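About the Bravo Program

Veketti was founded to supply dependable training examples to teams that build learning systems for robotic hands and arms. The Bravo program is our principal activity. Its purpose is to record everyday handling tasks as a robot performs them under the guidance of a trained operator, and to deliver those recordings in a form that a learning system can use.

Our staff of 44 includes operators, reviewers and maintenance technicians. Each operator completes 10 supervised sessions before contributing to the main collection.

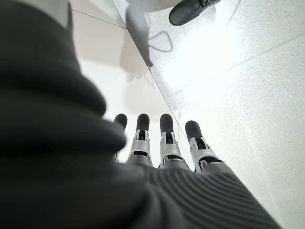

Every recording is reviewed by a second person before it is accepted. Reviewers confirm that the task was completed, that the written label matches the action, and that the joint readings agree with the video. Attempts that fail are kept and labeled as such, and clients may request them separately. The current collection holds 3,054 accepted examples, of which around 2,000 involve grasping and placing.

Views from the wrist form part of each delivery. They are stored with the joint readings for the same attempt and are never edited after review.

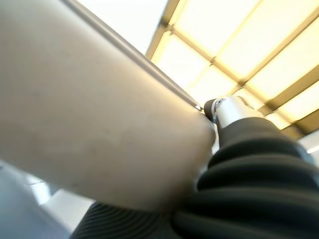

Arm hardware and ceiling skylight, Bravo program

Collection standards are set by our Director of Data Operations, Salma El Khatib, and are revised each January. Veketti works with two long-term partners, Borkadent and Ekent, which test new task lists before they enter regular use. Organizations that wish to propose a task may write to the program office.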